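How Do You Go Shopping for a Robot?

I used to think you bought a robot the way you buy a bike. You pick a color, you pay, you ride home. Then I got a job helping schools and small workshops plan their robot money, and boy, was I wrong! 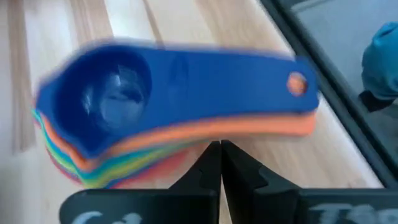
Start with the job

Before I look at one single price, I ask the same question: what do you want the robot to do? People often say "help out," and then I have to be a bit of a pest. Help out with what? Picking up measuring cups? Sorting socks? Watering the beans?

Take measuring cups. A stack of plastic ones, tucked inside each other, is a harder job than you'd think. They have long flat handles. They're smooth. If the robot squeezes in the wrong spot, the stack can slide apart and you've got a rainbow all over the table. So a robot for that job needs fingers with narrow tips that can pinch. A robot that carries boxes of books needs something else, maybe big flat pads or suction cups.

Write the job down in one sentence. I mean it, get a pencil. "I want a robot that can pick up kitchen things and put them away." Great, now we can shop.

The parts on the list

A robot arm usually comes without everything it needs, a bit like a toy with no batteries in the box. My shopping list has these on it:

The arm. It bends in several places, like your shoulder, elbow and wrist.

The gripper. That's the robot's hand. Many have just two fingers, and two can do an awful lot. (Try picking up a spoon with only your thumb and pointer finger. See?)

The camera. Lots of robots have a small one near the wrist, so they can look closely at what they're about to grab.

The computer. It takes in what the camera sees and tells the arm where to go.

The table. Everyone forgets the table! It has to be steady, because a wobbly table makes a wobbly robot.

Stuff to practice with. Cups, cloths, blocks, trays. This is the cheap part and also my favorite part to buy.

Let's do some math

Last November I helped my friend Colleen Cormier plan for her after-school club. She had 2,505 dollars to spend on everything. That sounds like a mountain of money, and for ice cream it would be. For a robot it's a pretty small hill.

We found a little arm called the Vurnik for 1,000 dollars. So we took that away first:

2,505 take away 1,000 leaves 1,505.

Next came the gripper, at 300 dollars:

1,505 take away 300 leaves 1,205.

Then a camera, for 81 dollars:

1,205 take away 81 leaves 1,124.

Colleen wanted to stop right there and spend the rest on a second arm. I could see why, two arms would be so cool! But we still didn't have a computer or a table, and we hadn't saved a penny for when something breaks. So one arm it was.

Saving for "oops"

Robots wear out. Fingertips get scratched, cables get tugged, screws wander off under the fridge. I call the money for this the oops jar, and I fill it before I buy anything fancy. Colleen's oops jar got 300 dollars, the same as the price of one more gripper. That way, if a finger snaps, the club doesn't have to stop for the whole spring.

You might have an oops jar at home for your bike or your skateboard. Same idea.

Try before you buy

My boss, Padmavathi Iyer, has one big rule, and she says it so often that I hear it while I brush my teeth: "Bring your own stuff to the demo."

A demo is when the people selling the robot show you what it can do. They nearly always have it pick up a nice square block. Blocks are easy! So we bring a bag of our own things, some of them floppy and some of them slippery. When we visited a company called Skotura, I handed them a rubber glove, and the robot had to have four tries at it. I didn't mind a bit. I learned more from those four tries than from the whole shiny booklet.

Things I ask at a demo:

How heavy a thing can it lift?
How far can it reach?
What happens if somebody's hand gets in the way?
Can I buy just one new finger, or do I have to buy the whole gripper?
Who do I call when it won't turn on?

Borrow or buy?

Sometimes the best plan is to borrow. Some places will rent you a robot for a few months – a bit like a library book, only heavier. If you only need it for one project, renting can cost a lot less. If you'll use it every day for years, buying is usually the better deal. The way I check is to add up the rent for all the months I'd need and put it next to the price tag. Whichever number is smaller gets my attention.

Your turn

Pick a chore you really don't like. Write your one sentence about it, then draw the hand your robot would need. How many fingers? Are they wide or pointy? Give every part a price, and don't forget the table and the oops jar. Mine would be a robot that matches lids to lunch boxes, and so far I've drawn it with three fingers and a very big oops jar.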